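Notebook, October, 7:40 a.m.

Reran the wave counter on Paltden overnight. It now says we are in wave 3. On the last run it said wave 5, and the only thing that changed between the two was that I fixed a rounding error. Ásdís says this is called a finding. I am calling it a nuisance until I've had coffee.

For whoever reads this after me: the script takes daily closes, marks every swing high and swing low above a threshold, and then tries to hang an Elliott count on them. We have 4,000 closes for Paltden and the same for Fulevia. Frandsen is shorter, it was only listed after the merger. The threshold is the whole trouble. Nudge it up a little and half the swings vanish. Nudge it down and there are subwaves inside the subwaves and the thing starts labeling lunch.

Swings found in Paltden at the old setting: 333. At the new one: 600, roughly. I didn't write down the exact number and the log got overwritten, see my earlier entry on overwriting logs, which I also can't find.

Lukian's view is that we should let the threshold float with volatility. He had this working on Fulevia before lunch and the chart did look cleaner. It also put the top of wave 1 higher than the top of wave 3 and then the end of wave 5 below both, so there is a rule in there that isn't being enforced. He has gone off to enforce it. 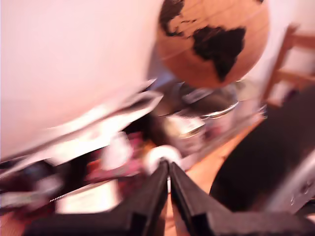
Does a floating threshold still give you a count you can trade on?

Only if it is frozen before the forward test starts. Otherwise the old swings get redrawn each time volatility moves, and the count always looks right up to the day before.

Vibeke tried exactly this with the Hunow data feed. With the threshold frozen she got 19 signals out of the forward stretch, and most of them lost money after costs. With it floating, the same stretch looked wonderful. She has printed the wonderful one and written DO NOT SHOW SYLVAIN across the top, and of course Sylvain found it on the printer.

Sylvain now wants to know when we can go live. I told him after the costs are in properly. The spread on Frandsen near the close is ugly and we've been filling at the midpoint, like optimists.

4:15 p.m. Lukian's rule check is in. Wave 4 may no longer overlap wave 1, and wave 3 can't be the shortest. Paltden now has no valid count at all over the last stretch. Eyvindur suggested calling it a running correction – he suggests that for everything.

To do:
Stop overwriting the log.
Rerun Fulevia with the threshold frozen at the split date.
Replace midpoint fills with bid and ask, Frandsen first.
Ask Vibeke which version of the Hunow feed she used, mine has gaps.
Get the printout back from Sylvain.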